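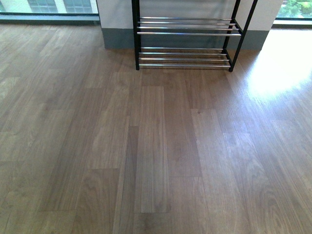 图1 靠墙放置的金属鞋架与木纹地板,右侧地面有日光反射

室内移动机器人作业区域地面与采光检查操作指引

发布部门:Morka 技术规范组
编制:Baoshan Liao 审核:Chiyo Nakajima
发布日期:2024年4月10日

一、适用范围

本指引适用于在住宅、公寓及小型办公场所内开展的移动机器人导航、整理与取放作业。作业人员在首次进入场地、更换房间或家具位置发生变动时,应按本指引完成检查,并填写场地记录表。工业厂房及室外场地另行规定。

本版取代二月份试行稿。试行稿中的地面分类表不再使用,已按旧表填写的记录无需重做,但应在备注栏注明“旧表”。

二、检查前的准备

1. 确认机器人处于停机状态,急停按钮可正常按下及复位。
2. 准备卷尺、照度计、遮光布、定位胶带和记录表。胶带应为可无痕揭除的类型,使用前先在不显眼处试贴。
3. 向场地负责人确认可移动与不可移动的家具,并取得书面同意。未经同意,不得擅自挪动任何物品。
4. 关闭场地内其他自动清洁设备,检查期间不得启动。

三、地面检查

步骤1 清空通行区域。将散落物品移至作业区以外,线缆沿墙固定。通行区域包括机器人计划路线及两侧各20厘米的余量。

步骤2 检查板面与接缝。木纹地板应沿板材铺设方向及垂直方向各巡视一遍,查看有无翘边、松动和缝隙。相邻板面高差超过2毫米的位置,应贴胶带标示,并在导航地图中设为绕行区。

步骤3 记录板材色差。同一地面上常有深浅不一的板条,图1中部浅灰褐色的一条与其左侧的深色窄条即属此类。部分视觉算法会将这类直线边界误判为台阶、门槛或地面标线。作业人员应以较低速度令机器人横越边界两次,观察其是否减速、停顿或改变路线。出现误判的,记录位置并提交算法组,不得自行调低障碍检测的灵敏度。

步骤4 检查地面清洁度。灰尘较多时,先以干布清洁,不宜使用含蜡产品。清洁后重新确认轮组的抓地情况。

四、采光与反光检查

步骤5 确定反光区域。自然光由窗口进入时,半光泽地板表面可能形成接近白色的亮斑,区域内纹理变淡,视觉里程计可用的特征点随之减少。图1右侧地面即为需要登记的情形。请在平面图上勾画亮斑范围,并注明检查时刻。

步骤6 评估时段变化。反光位置随日照移动,同一场地应在计划作业的起始与结束时刻各检查一次。仅在单一时刻检查的记录,不得作为全天作业的依据。

步骤7 采取控制措施。优先拉合窗帘或加挂遮光布。无法遮光的,应调整路线,使机器人避免正对窗口行驶。曝光参数的修改须由 Kári Bisgaard 或其授权人员执行,并保留修改前的配置文件。

步骤8 检查低位玻璃。对于下沿接近地面的窗,应确认测距传感器能够稳定返回数据。返回值缺失或跳变时,须在地图中手动添加虚拟墙。

五、家具与细杆结构检查

步骤9 登记镀铬杆件与细框架。鞋架、衣架、餐椅等物品由细杆构成,正面可透视至后方墙面,平面激光雷达容易漏检。镀铬杆件还会产生高光,影响深度数据。登记时应写明立柱着地点及最低一层横杆距地面的高度。

步骤10 设置保持距离。保持距离自立柱外缘起算,不以层板或横杆的位置为准。采用 Celico 底盘的机型,应按其随机手册所列数值设定;手册与本指引不一致时,取较大者。

步骤11 确认稳固性。以手轻推架体,观察有无晃动。空置的架体重量较轻,受碰撞时更易移位,应结合空载与满载两种状态判断。取放作业开始前,须与场地负责人确认架体是否需要固定。

六、试运行

全部检查项目完成后,以限速模式试运行一次。试运行须有两名人员在场,一名操作,一名持急停装置并始终保持对机器人的目视。试运行期间发生接触、偏离路线或定位丢失的,应立即停机,排除原因后从步骤1重新开始。

七、记录与归档

记录表一式两份,一份留存场地,一份交 Eyvindur Kjærgaard 归档。表格编号为133,照片编号应与平面图标注一致。照片中不得出现住户证件、信件或其他可识别个人身份的内容。

对检查结论有异议的,可向技术规范组提出复核申请,并附平面图与试运行日志。复核期间,该场地暂停自主模式作业。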